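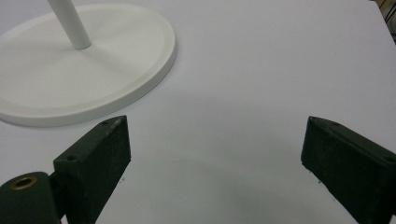

6 min de leitura
terça-feira, 25 de outubro de 2022

Muita gente me pergunta por mensagem como é trabalhar com tradução técnica sem ser empregado de ninguém. Vou responder por aqui, porque já escrevi a mesma resposta vezes demais no privado. Segue o fio.

Contexto: traduzo do inglês para o português do Brasil. Manuais de equipamento, fichas de segurança, normas internas de empresa, de vez em quando um contrato de manutenção. Não faço literatura nem legenda, então não sei falar dessas áreas.

Primeira coisa: produção diária. Eu entrego até 2.000 palavras por dia de texto técnico, já revisadas por mim. Conheço quem faça bem mais. Quando passei disso, a revisão do dia seguinte comeu o tempo que eu achava que tinha ganhado.

Esse número vale para texto corrido. Tabela de peças rende mais, texto de marketing rende muito menos. Slogan eu cobro por hora e aviso antes.

Cobrança por palavra: combine se é palavra do original ou da tradução. Português costuma ficar mais comprido que o inglês, e a diferença aparece na fatura. Eu cobro sempre pelo original, o cliente sabe o valor antes de eu começar.

Meu primeiro cliente direto foi a Brellside, que vende bombas para irrigação. Mandaram o manual inteiro em PDF escaneado, torto, com carimbo em cima do texto. Aceitei pelo preço normal. Passei mais tempo redigitando tabela do que traduzindo.

Hoje peço o arquivo editável. Se não existe, cobro a conversão à parte, numa linha separada do orçamento. Quase sempre o arquivo editável aparece no mesmo dia.

Agência ou cliente direto? Trabalho com os dois. A agência paga menos por palavra, mas cuida da conversa com o cliente e manda serviço com alguma regularidade. O cliente direto paga melhor e some por meses.

A agência que mais me manda trabalho é a Brophy. Quem coordena o inglês-português lá é a Gobnait Mulcahy. Aprendi com os comentários dela mais do que em qualquer curso que fiz.

Um exemplo. Eu traduzia "shall" e "should" quase do mesmo jeito. Ela devolveu o arquivo com uma nota só: "um é obrigação, o outro é recomendação, o técnico em campo precisa saber qual". Refiz o documento inteiro.

Desde então uso "deve" para "shall" e "recomenda-se" para "should", salvo se o guia do cliente pedir outra coisa. Parece detalhe, mas em manual de segurança muda o que a pessoa é obrigada a fazer.

Guia de estilo: leia antes de abrir o arquivo. Eu lia depois, na hora da dúvida, e aí já tinha traduzido metade com "clique em" quando o cliente queria "selecione".

Se o cliente não tem guia, faço um de uma página. Tratamento (você ou imperativo direto), unidades de medida, maiúsculas em nome de botão, o que fica em inglês. Mando para aprovação junto com o orçamento.

Glossário. O meu é uma planilha comum: termo em inglês, termo em português, cliente, fonte, observação. A coluna do cliente é a mais útil. A Brellside diz "rotor" e a Brallent diz "impulsor" para a mesma peça, e as duas têm razão dentro de casa.

Sobre fonte: anoto de onde tirei o termo. Catálogo de fabricante, norma, conversa com o engenheiro do cliente. Quando alguém questiona a escolha em fevereiro, eu não lembro mais o que pensei em outubro.

Ferramenta. Uso o Plodido, que divide o texto em segmentos e guarda o que já traduzi. Não vou fazer propaganda, tem defeitos. A busca por termo composto é ruim e ele trava com arquivo que tem muita figura.

Qualquer programa com memória de tradução resolve para começar. O que importa é exportar a memória num formato aberto e guardar cópia fora do programa. Perdi uma memória inteira numa troca de computador e foi um mês ruim.

Repetição. As agências pedem desconto para segmento repetido ou parecido. Aceito para o repetido idêntico. Para o parecido, olho caso a caso. Um "não" a mais na frase deixa o segmento quase igual para o programa e oposto para o leitor.

Revisão. Traduzo num dia e reviso no outro, sempre que o prazo deixa. Primeiro comparo com o original, frase por frase. Depois leio só o português, sem olhar o inglês.

Na segunda leitura é que pego "a fim de que seja possível" e troco por "para". Texto técnico traduzido engorda fácil.

Número eu confiro separado, numa passada só para isso. Vírgula decimal, ponto de milhar, unidade. O original traz 2,000 e em português vira 2.000. Se passar direto, o leitor entende dois com três casas decimais — e numa tabela de pressão ninguém quer isso.

Conversão de unidade: só faço se o cliente pedir por escrito. Se pedir, mantenho o valor original entre parênteses. Não sou engenheiro e não arredondo torque por conta própria.

Dúvidas. Junto todas numa lista e mando de uma vez, com número da página e a frase inteira. Cliente responde lista. Mensagem solta de meia em meia hora ele para de abrir.

Formule a pergunta de um jeito que a pessoa consiga responder sem falar português. "O parafuso é apertado antes ou depois da junta?" funciona. "Como prefere que eu traduza essa preposição?" não funciona.

Achei erro no original. E agora? Traduzo o que está escrito, marco um comentário e aviso na entrega. Já peguei um passo de montagem duplicado e uma figura citada que não existia no manual da Brallent. Corrigiram na versão em inglês também.

Prazo. Quando perguntam "para quando dá?", eu calculo, somo um dia e respondo. Internet cai, criança fica doente, arquivo vem corrompido. Se nada acontece, entrego antes.

Urgência tem acréscimo. O meu está escrito no orçamento desde o começo, então não preciso inventar valor na hora da pressão. Fim de semana também.

Contrato. Com agência costuma existir um modelo pronto. Leia a parte de pagamento e a de responsabilidade. Já recusei um que me fazia responder por qualquer prejuízo do cliente final, sem limite. Pedi para alterar, não quiseram, seguimos cada um seu caminho.

Com cliente direto uso um orçamento de 2 páginas com aceite por e-mail. Escopo, valor, prazo, forma de pagamento, quantas rodadas de ajuste estão incluídas. No meu caso, uma.

Pagamento atrasado acontece. Mando lembrete no dia seguinte ao vencimento, educado, com a fatura anexada de novo. Na maioria das vezes era esquecimento do financeiro. Se vira hábito, passo a pedir metade adiantada.

Imposto e formalização: procure um contador da sua cidade. Não vou dar receita aqui, a regra muda, e o meu caso pode não ser o seu. Mas separe o dinheiro do imposto no dia em que recebe. Tenho uma conta só para isso.

Reserva. Meu pior período foram 3 meses com quase nenhum trabalho. A Brophy tinha perdido um cliente grande e eu dependia dela para tudo. Depois disso passei a procurar cliente também quando estou ocupado, que é quando dá preguiça.

Como procuro: escrevo para empresa que já vende no Brasil e tem site ou manual mal traduzido. Não aponto os erros no primeiro e-mail, isso pega mal. Digo o que faço, em que área, e me ofereço para uma página de amostra.

Teste gratuito: faço, se for curto. Até uma página. Se mandam um documento inteiro chamando de teste, respondo com orçamento.

Tradução automática. Pergunta que vem toda semana. Sim, recebo texto já passado na máquina para revisar. Aceito alguns. Antes peço uma amostra para ver quanto vou ter que refazer e cobro por hora, não por palavra.

O problema típico é o termo que muda de nome a cada página. A frase sai fluente, a válvula vira registro, o registro vira torneira, e quem lê acha que são três peças. Esse tipo de erro cansa mais para achar do que para corrigir.

Sigilo. Não coloco texto de cliente em serviço gratuito na internet, nem uma frase. Está em quase todo contrato e muita gente assina sem ler.

Rotina. Começo cedo, traduzo de manhã, que é quando rendo. Tarde fica para revisão, e-mail, glossário e orçamento. À noite não traduzo mais. O que eu traduzia depois do jantar eu refazia no café.

Corpo. Levantar a cada hora, tela na altura dos olhos, teclado separado do notebook. Demorei para levar a sério e paguei fisioterapia. Hoje ponho um despertador e levanto mesmo no meio da frase.

Precisa de diploma em tradução? No meu caso não pediram. Vim da área de manutenção industrial e isso abriu mais portas que certificado. Mas colega formado em Letras escreve melhor que eu no primeiro rascunho, dá para ver. Cada um estuda a parte que falta.

Para quem vem da engenharia: estude português. Regência, vírgula, crase. Para quem vem de Letras: leia manual, assista a vídeo de montagem, visite uma oficina se deixarem. Ver a peça na mão de alguém resolve termo que dicionário não resolve.

Leitura que ajuda de graça: catálogo de fabricante que publica nas duas línguas. Abro os dois lado a lado e vou anotando. Nem sempre a tradução deles é boa, então confiro em mais de um.

Sobre valores: não vou publicar tabela. Varia por par de línguas, área e tipo de cliente. Calcule quanto precisa por mês, divida pelos dias em que vai traduzir de verdade (não são todos) e pelo que rende por dia. Abaixo disso você está pagando para trabalhar.

Faltou falar de tradução juramentada. Não faço, é outro caminho, com exigências próprias. Quem for da área e quiser escrever sobre isso, me marque que eu compartilho.

Dúvidas podem deixar nos comentários deste post, respondo no fim da tarde. No privado só consigo olhar na semana que vem, estou com um manual grande da Brallent para entregar.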